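October 6, 2023

The decluttering people want my spare room again

I should say up front that I've never finished a book about tidying. I've started four. They're in a box in the hallway, and I'm told the box is a symptom.

In September a place called Zendside put a flyer under my door in Gutcombe, offering a "home reset" for $168. You get a phone call, a workbook and a follow-up phone call. I paid, mostly so I could complain about it from a position of knowledge.
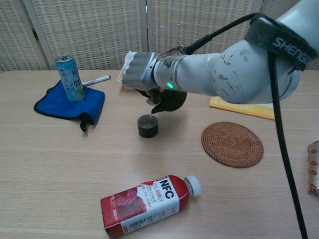
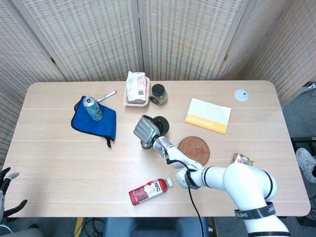
A reader on the last post wrote that I'd be sorry if I let the workbook bully me, that she had thrown out a perfectly good fish kettle on the advice of one just like it and had been borrowing her sister's ever since. I've thought about that kettle more than I've thought about anything in the workbook.

The workbook runs to 161 pages. Its main claim is that the average household owns up to 2,000 things it doesn't need. There's no footnote. I'd like to know who went through the cupboards, and whether a box of screws is one thing or a few hundred. If it's a few hundred then my shed alone has me beat and I may as well give up now.

Then you do the sorting. Every object in the house goes into one of 9 categories, which have names like Anchors and Passengers. My tax records came out as Passengers. So did the fire extinguisher. When I raised this on the follow-up call I was told to listen to my resistance, and I did, and my resistance said it wanted to keep the fire extinguisher.

What bothers me is the price of being wrong. If I keep a thing I never use, it costs me a bit of shelf. If I toss a thing I need in May, it costs me a drive to Skarkport, a parking fee and a worse version of what I had, made of thinner metal. The workbook doesn't mention this at all. Its answer to every doubt is that you can always buy another, which seems an odd thing to hear from people who say we buy too much.

I did try it properly. I gave it the linen cupboard, the drawer under the phone and most of the laundry. Out went a bag of odd pillowcases, two dead torches and a colour chart for a paint they stopped making. I'll admit the linen cupboard shuts now. It would also have shut if I'd spent the same afternoon on it without paying for the workbook.

The stuff I got rid of went to the Khoury depot, where the bloke at the gate looked in the bag and said pillowcases go in textiles and torches don't go anywhere until you take the batteries out. That was more practical advice than I'd had from either phone call, and it was free.

There's a second level, by the way. It's called Deep Reset and they'll tell you the price if you ring. I haven't rung. I did notice that it comes with a set of matching storage tubs, so at the end of getting rid of everything you own more plastic than you started with.

If you've done one of these and it stuck for longer than a year, I'd like to hear about it in the comments. A year, mind. Everybody's pantry looks good in the first week. And if anyone has a spare fish kettle, there's a reader who could use it.

Next post will be about gutters.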